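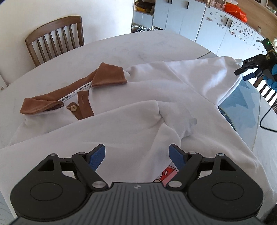 # Linge blanc qui devient gris et rêche : faut-il vraiment un adoucisseur ?

*Forum Jandness – Maison et entretien – Lavage du linge*

**lessive_et_cie**

Bonjour,

Nous avons emménagé à Oltetard en mars et depuis, tout ce qui est blanc vire peu à peu au gris. Les serviettes sont devenues raides, les vêtements du petit aussi, surtout les cols et les poignets. Les couleurs s'en sortent mieux, ou alors ça se voit moins.

La machine est une Zurkenton de 9 kg qui a 11 ans. Elle nous a suivis dans le déménagement et elle lavait très bien dans l'ancien logement. Même lessive liquide qu'avant, même dose, mêmes programmes. Je lave presque tout à 40, parfois à 30 pour les vêtements d'enfant. J'utilise un adoucissant depuis l'été pour essayer de rattraper le côté rêche, sans grand résultat.

L'eau est très calcaire ici. La bouilloire se couvre d'une croûte en peu de temps et la paroi de douche est impossible à garder propre. Un technicien de chez Van Rooij est passé et nous a fait un devis pour un adoucisseur à sel : 1 574 euros, pose comprise, hors entretien annuel. D'après lui, le linge redeviendrait comme avant au bout de quelques lavages.

Avant de signer je voudrais savoir :

- est-ce que le calcaire suffit à expliquer le gris, ou seulement la raideur ?
- est-ce qu'on peut récupérer du linge déjà gris ?
- est-ce que quelqu'un s'en sort avec une eau dure sans adoucisseur ?

Nous sommes propriétaires, donc l'installation est possible. Le compteur est dans le garage, avec une évacuation à côté. Merci d'avance.

---

**tambour_plein**

Bonsoir. Je vais répondre dans l'ordre, c'est un peu long.

**Le calcaire et le gris**

Les deux sont liés. Dans une eau dure, une partie de la lessive est occupée par le calcium et le magnésium avant de s'occuper du linge. Si vous avez gardé la dose de votre ancien logement, et que l'eau y était douce, vous lavez aujourd'hui avec une quantité de lessive insuffisante. La saleté se décolle mal, ou elle se décolle et se redépose un peu partout. Sur du blanc, ça donne ce voile gris uniforme. Ajoutez les dépôts minéraux dans les fibres et vous avez la raideur.

La première chose à faire ne coûte rien : regardez le tableau de dosage au dos du bidon. Il y a normalement une colonne pour l'eau douce, une pour l'eau moyenne et une pour l'eau dure. La dureté de votre commune figure sur l'analyse jointe à la facture d'eau ou s'obtient en mairie. Vous pouvez aussi prendre des bandelettes en pharmacie ou en magasin de bricolage, c'est largement assez précis pour cet usage.

**Poudre ou liquide**

Pour le blanc, passez à la poudre. Les lessives liquides ne contiennent en général pas d'agent de blanchiment à l'oxygène, il n'y est pas stable. La poudre pour blanc en contient, et elle a aussi de quoi neutraliser une partie du calcaire. Gardez le liquide pour les couleurs et le foncé, où le blanchiment n'a rien à faire.

Attention aux vêtements d'enfant qui mélangent du blanc et une couleur, un col ou des poignets foncés par exemple. Il faut les tester avant le premier lavage avec la poudre pour blanc : un coton-tige mouillé avec un peu de lessive diluée, frotté sur l'envers du col. Si le coton se colore, la pièce part avec les couleurs claires, à 30 ou 40, et sans trempage. Ne la laissez pas non plus attendre humide en boule dans le tambour, c'est souvent à ce moment-là que la couleur migre sur le blanc.

**L'adoucissant**

Arrêtez-le complètement sur les serviettes. Il dépose un film gras qui donne une impression de douceur au début, puis qui retient la saleté et empêche l'éponge d'absorber. Avec une lessive sous-dosée par-dessus, vous accumulez les couches. Du vinaigre blanc dans le bac adoucissant aide un peu au rinçage. Un demi-verre suffit, et pas à chaque machine si vous tenez à vos joints.

**Récupérer ce qui est gris**

Ce que je fais pour les serviettes et les torchons en coton blanc :

1. Un premier lavage à 60 sans adoucissant, avec la dose de poudre prévue pour l'eau dure.
2. Un trempage une nuit dans une bassine d'eau bien chaude avec du percarbonate. Il s'active mal dans l'eau tiède. Pas de laine, pas de soie, et des gants pour manipuler.
3. Un deuxième lavage à 60, tambour rempli normalement, sans tasser.
4. Un séchage à l'air, en secouant chaque pièce avant de l'étendre. 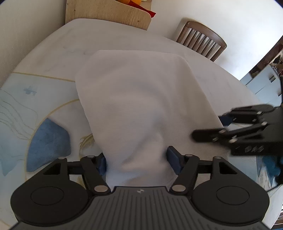
Secouer change beaucoup de choses sur une eau calcaire. Les boucles de l'éponge se relèvent et sèchent debout, alors qu'une serviette étendue telle qu'elle sort de l'essorage sèche aplatie et devient cartonneuse. Si vous avez un sèche-linge, un court passage en fin de séchage donne le même effet. Pour les torchons, je les plie encore très légèrement humides, ils restent plus plats et je ne les repasse pas.

Il faut compter 3 cycles complets de ce genre pour du linge bien encrassé. Si rien n'a bougé après ça, c'est que la fibre est usée ou que la teinte vient d'un dégorgement, et là il n'y a pas grand-chose à espérer du percarbonate.

**La machine**

À son âge, et avec des mois de lavages à 30 et 40 en eau dure, elle est probablement entartrée et encrassée. Faites un cycle à vide au programme le plus chaud avec de l'acide citrique, puis un second à vide sans rien pour rincer. Nettoyez le bac, le logement du bac et le joint du hublot. Démontez le filtre de vidange, prévoyez une serpillière. N'utilisez pas l'acide citrique en même temps que le percarbonate ou la lessive, ils se neutralisent et vous perdez les deux.

Ensuite, gardez l'habitude d'un lavage à 60 régulier. Les torchons et les gants de toilette font très bien l'affaire.

**L'adoucisseur**

Il règle vraiment le problème du calcaire, je ne vais pas dire le contraire. Mais je ne l'achèterais pas pour le linge seul. Si vous avez aussi un chauffe-eau qui s'entartre, une douche pénible à nettoyer et des robinets qui grippent, le calcul est différent. Demandez à Van Rooij le prix du contrat d'entretien par écrit, la consommation de sel estimée et le volume d'eau utilisé à chaque régénération. Demandez aussi un deuxième devis ailleurs. Et faites garder un robinet non adouci pour la cuisine et un pour le jardin.

---

**oltetard_nord**

J'habite la même commune, pas d'adoucisseur. Du vinaigre dans chaque machine et c'est bon. Les serviettes grattent un peu mais on s'y fait. Et puis 1 574 euros, ça en fait des serviettes neuves.

Par contre l'eau du quartier du haut est moins dure que celle du bas, elle ne vient pas du même captage. Renseignez-vous selon votre rue.

---

**buanderie_du_fond**

Je nuance un peu ce qui est dit plus haut, nous avons fait poser un adoucisseur il y a quelques années.

Pour le linge, la différence est nette sur la souplesse. Pour la blancheur, elle l'est beaucoup moins. Nos draps étaient déjà gris et ils le sont restés jusqu'à ce qu'on reprenne les lavages à 60 avec de la poudre. L'adoucisseur empêche les nouveaux dépôts, il ne nettoie pas les anciens. Le technicien qui vous promet un retour à la normale en quelques lavages va un peu vite.

Quelques points pratiques si vous vous décidez :

- Il faut baisser la dose de lessive tout de suite après la pose. Nous ne l'avons pas fait et le linge sortait glissant, avec de la mousse encore présente au dernier rinçage.
- Le bac à sel se remplit à la main et les sacs sont lourds. Regardez s'il y a la place de passer entre le mur et l'appareil avec un sac dans les bras.
- La régénération se programme de nuit et fait du bruit. Dans un garage ça passe très bien, dans un placard contre une chambre c'est plus gênant.
- Un préfiltre avant l'appareil est nécessaire. Vérifiez qu'il est bien dans le devis, il est parfois compté à part.
- Ne réglez pas l'appareil pour obtenir une eau totalement douce. Une eau à zéro n'est pas bonne pour les canalisations, il faut conserver un peu de dureté.

Pour les vêtements de votre enfant, pensez aussi aux cols. Une bonne partie de ce qui s'y accumule est du gras de peau et de la crème solaire ou hydratante, et à 30 ça ne part pas. Un peu de savon de Marseille ou de liquide vaisselle frotté sur le pli avant lavage, on laisse agir le temps de trier le reste, et on lance. Je fais pareil pour les poignets. Les taches de crème solaire qui tirent vers l'orange, c'est autre chose : elles réagissent avec le fer de l'eau et le percarbonate ne les enlève pas toujours.

À votre place je commencerais par la poudre, la dose corrigée et le nettoyage de la machine. Un mois comme ça et vous saurez ce qui reste à attribuer au calcaire.

---

**lessive_et_cie**

Merci à tous. J'ai regardé le bidon et je dosais bien pour l'eau douce, donc moins de la moitié de ce qu'il faudrait ici. Je n'avais jamais lu la troisième colonne.

J'ai acheté de la poudre et du percarbonate ce matin, et un paquet d'acide citrique pour la machine. Le filtre de vidange n'était pas beau à voir. Je mets le devis de Van Rooij de côté, il est valable encore un moment, et je vais demander combien coûte l'entretien annuel.

Une précision pour oltetard_nord : nous sommes dans le bas, près de l'ancienne gare. Si quelqu'un a le chiffre exact de dureté pour ce secteur, je suis preneur.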